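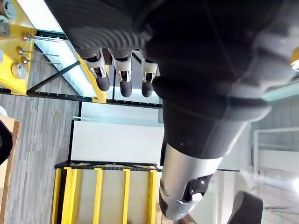

4.2 Demonstration at the Open Day

The second part of our study took place during the open day of the Wolero laboratory in December. Visitors came in small groups and stayed near the work area for one complete round of the demonstration. In total 51 visitors agreed to answer our questions, and 19 of them also accepted a longer interview afterwards. The other visitors were free to watch and are not included in the analysis.

The demonstration was prepared by Ognjen Omerović and Mwanahawa Massawe. It used the same hand as the trials in Section 3, and the same control software (Vokcombe, with the slow speed profile). Figure 3 is the view of the wrist camera and shows the hand together with the yellow fixture, on which three thin pins are mounted parallel to one another. This view was also given to the visitors on a large monitor, so that persons standing in the second row could follow the fingers.

Each round had the same order. First, the operator introduced the hand in a few sentences and did not mention its success rate. Then the hand moved to the fixture, touched the pins one after another, and returned to its rest position. After this the visitors were asked to say, before any explanation was given, which movement they had found difficult for the robot. One round lasted 15 minutes, including the questions. Arne Hollmann was the operator in all morning rounds and Jarrah McPhee in the afternoon rounds. We compared the answers from both parts of the day and did not find a difference that we could connect to the operator.

The answers were written down by hand and later coded by two of the authors. Most visitors looked at the monitor during the approach to the pins, but turned to the real hand when the contact was made. Several of them told us that the camera view made the movement look faster than it was. This effect was not expected by us. In the earlier sessions at Brotatlow only the direct view was available, therefore we cannot compare the two places on this point.

A second result concerns the word "difficult". Visitors with technical work experience named the contact with the pins, which is also the step where our controller needs the most corrections. Visitors without such experience more often named the turning of the wrist — a movement that is planned in advance and causes few problems. Blandine Gautier suggested during the coding that the size of the movement, and maybe also the sound of the joints, leads people to this judgment. We did not record sound, so the second half of her suggestion remains open.

The robot log of the day contains 1,042 contact events. We used them only to check that the rounds were similar to each other. Two rounds in which the operator had to stop the arm by hand were kept in the data, as the visitors had already seen the full approach and could answer all questions. For the coding of the interviews we followed the scheme of Angelovski, with one additional category for remarks about safety. The complete list of categories is given in Appendix B.

Figure 3. Wrist camera view of the robotic hand and the yellow pin fixture in the open day setup.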